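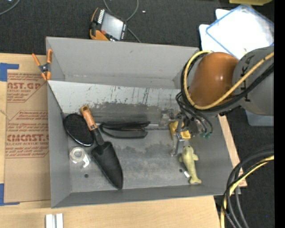
**Registrar sent my papers back, is this normal?**

**tharushi_w** wrote:

Hi all, bit of a moan and a question. I help run the residents' group in Pludham and we've been trying to challenge the council's decision to close the footpath behind the Sivakumar estate. We got our judicial review papers together (well, our solicitor did most of it) and took them to the court office on 18th June. They came back over the counter the same afternoon. The clerk said the bundle was 668 pages and hadn't been paginated properly, and that the registrar "would not be minded to accept it".

Is the registrar even allowed to do that? I thought a judge had to decide whether a case was any good!

Tharushi Wanigasekara

---

**flidbridge_mick** wrote:

They're not deciding if your case is any good, they're deciding if the paperwork is in order. Happens all the time. Number the pages, put an index on the front, take it back Monday morning. What's your deadline?

---

**tharushi_w** wrote:

Solicitor says we've got until the end of next week, so it isn't a disaster yet. It's the principle though. If somebody behind a desk can hand it back with no letter and no reasons, how would you ever appeal that?

---

**SajibK** wrote:

I'm with Tharushi on this one. I did a planning challenge in February against the Drikix warehouse and got exactly the same treatment, twice. First time the fee was wrong (fair enough, my mistake). Second time it was "too long", and when I asked which rule said so the chap just shrugged. I asked for the refusal in writing and suddenly they found they could stamp it after all.

So ask for it in writing. Be polite, but don't leave the counter without a name and a piece of paper.

Sajib Karunaratne

---

**flidbridge_mick** wrote:

> "too long", and when I asked which rule said so

There usually is a limit though, Sajib, or at least a practice note. Judges won't read 668 pages about a footpath and I can't say I blame them. I'd bet most of that is emails with the council that could go.

---

**SajibK** wrote:

Maybe, but that's for the judge to grumble about once it's been lodged. Turning it away at the door is a different thing altogether. If the clock had run out that afternoon she'd have lost the lot over page numbers.

---

**old_bencher** wrote:

Retired now, but I spent 20 years in and out of court offices. You're both a bit right. The office can refuse papers that don't meet the formal rules. It shouldn't refuse them on the strength of what they say, and if you think that's what's going on, you can normally ask for the thing to be put in front of a judge. Your solicitor should know how that works locally.

Mick's right about the emails. I'd try to get the core bundle down to around 100 pages and put the rest in a separate volume.

---

**tharushi_w** wrote:

Thank you, that's really helpful (even you Mick). I've just been through it with a highlighter and 67 pages are the same letter from the council sent to different houses, which is a bit embarrassing. Those are coming out tonight. I've asked the solicitor to get a written reason if they turn us away again, and I'll post back once we've been in.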